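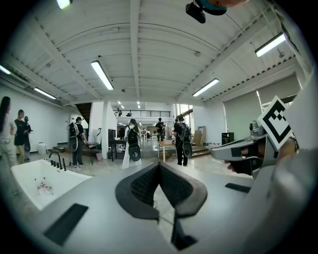 Figure 2. The main hall at Niltness, with the bathtub at the left, the tables in the middle and the stairs going up behind the column.

3.2 The hall and how people used it

I should say up front that I love this building, so read this section with that in mind. Niltness is one big open floor under a white ribbed ceiling, with long fluorescent lights and a railing along the upper level at the back (Figure 2). We wanted to know how people set up "rooms" when there are no walls between them, and a hall like this is a great place to ask!

Take the bathtub. It stands right out on the floor, with a black faucet and small pink and white things inside, and in our interviews it came up more than any other piece of furniture. People told us they slowed down near it and lowered their voices, as if they'd walked in on someone (I did the same on my first visit). One person at the Butia site, where the tub is behind a curtain, said she'd never given it a thought.

The tables worked differently. There's a dark dining table and a wooden one, and both pulled people in. In the floor diaries, 83 of the 170 entries mention stopping at a table, and almost 3 in ten of those say the writer had no reason to stop there. I read that as a habit we bring from home: a table is where you put yourself while you work out what's next. Dawber (2011) found something close to this in furniture stores, though her shoppers mostly picked chairs.

The white column was my own pet theory. I was sure people would treat it as a kind of doorway between the front and the back of the hall. The diaries don't back me up, and I've dropped the idea for now. The stairs are another matter, and I come back to them in the next section, along with the September visits to Venar.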